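Project report: trying out the Surkar hand gripper kit
Obsa Tekleab, with Abrehet Yilma

For our July project we got to review the Surkar kit, a pair of hand-held grippers you use to record yourself doing small jobs so a robot arm can learn them later. It sells for 700 dollars, and our advisor, Lieven Bakker, wanted to know if it's worth buying a second set for the lab.

Setup took me one afternoon, most of it spent on cables! The quick start sheet skips the pairing step completely, so I ended up writing to support (they answered by 5 p.m., which was nice).

We picked one easy job, putting a paper cup in a wire basket, and planned 100 recordings split between the 2 of us. Abrehet got the hang of it way faster than I did. I kept squeezing too hard – paper cups don't forgive you – and my wrists were sore after every long session. The grips are comfy enough for short stretches, but I'd love a lighter version.
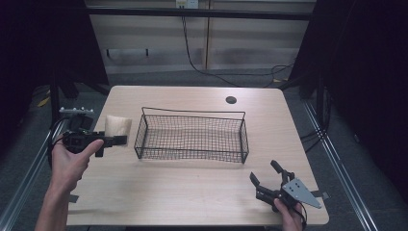

Fig. 1. Both grippers over the table, with the left one next to the cup and the basket still empty.

The software was my favorite part. You can trim a bad start without throwing the whole recording away, and the export just worked on my old laptop. I'd say yes to a second set, but only if Surkar fixes that sheet first. Abrehet would also like longer cords.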